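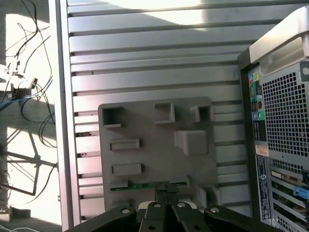 The gripper holding a narrow dark strip at the gray practice panel.

Home | Workshop Tips | Bench & Storage | Budgeting | Contact

Budgeting for a small bench arm

I get asked what my setup cost, so let me save you some of the grief I had! The arm itself was $1857 from Osstead, and I thought that was the big bill. Then came the rest (the frame, gripper fingers, cables, a power supply I forgot completely) and that was another $1072. So before you order anything, write down the second list too, and put a number beside every line, even the silly ones.

Buy the gripper for the smallest thing you want to hold. I do slot and socket work, thin stuff, and the wide fingers Piltier sells looked great in the catalog but would have been no use to me. Ask for the closed width and the opening, both in writing.

Get 2 sets of fingertips. You will chew one up, probably in the first month.

Spend on the frame. Aluminum extrusion is pricey new, but Mulugeta Derese over at Worku sold me offcuts in March for almost nothing, and I just planned the layout to suit the lengths he had.

Don't practice on good parts! A plain plastic panel with a slot in it is plenty to learn on, and I kept at mine for 6 weeks before I let the arm near a computer I cared about.

Oh, and leave room in the budget for cable clips. I always run out.

Prindville Workshop Notes | Contact us | Back to top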